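Can a machine tidy a table yet? I've been reading up on it since March, mostly because I hate doing it myself. My answer is still not quite, though the grippers are better than they were. 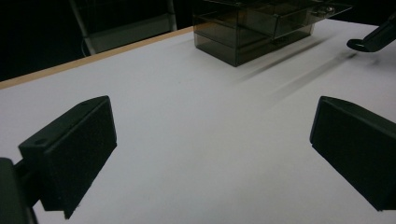

Picking up one box is fine. A kitchen in Brotcombe after tea is another matter – wet plates, crumbs, a lid that has rolled under the cooker. I'd want a machine to manage 200 evenings of that before I paid for it.

Folding towels looks closer to me. I'd happily hand those over first, and the ironing if it can be trusted near my shirts.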